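Jotside › News › Hands-On

Teaching two robot arms to tidy a desk, one demo at a time

August, 4 min read

I spent a morning at Vumov's workshop learning to drive a pair of robot arms, and I've got to tell you, my shoulders still hurt.

Vumov is putting together a training set it calls Skinuler. The idea is easy enough to explain: people steer the arms by remote through a bunch of ordinary desk chores, everything gets recorded, and a model later tries to copy what the people did. The team had 1,439 good demonstrations saved when I walked in, and they want 1,999 before they start the next round of training. I was very happy to chip in (a little).

You sit down with a pair of smaller handheld arms, and whatever you do with those, the big ones do on the table. Squeeze the grip and the jaws close. Sounds like a video game, right? I thought so too, and then I spent my first 10 tries shoving things around like a cat on a kitchen counter. You can't feel how hard you're squeezing, so you end up staring at the gripper tips and holding your breath.

My coach for the day had me slow way down. Move, stop, look, close. If you jerk the handle, the recording has a jerk in it, and the robot may pick up your bad habit along with the good ones. Botched runs get tossed, and I had plenty of those. By lunch I'd done 30 runs and they kept a decent handful – I was weirdly proud!

The job I liked best was the drawer one, with small stuff to put away and both arms in play. Working two hands at once is where my brain gave up. I'd get the right arm just where I wanted it and forget that the left one was drifting along with my other elbow.
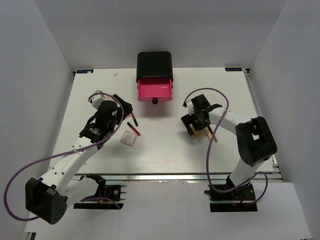 The right gripper with a wooden block during the drawer task at Vumov. Photo: Jotside

The trained version goes by Han, and I only got a quick look at it on a laptop. Vumov showed me a clip of it doing a pickup with no person at the controls. It was slow, and it paused for ages before closing its jaws, which looked an awful lot like the way I do it.

They're still taking walk-in drivers through the end of the month, mornings only. Sessions run two hours with a break in the middle – take the break. Sign-up is on the Vumov site, and you don't need any experience.

Filed under: robots, remote control, workshops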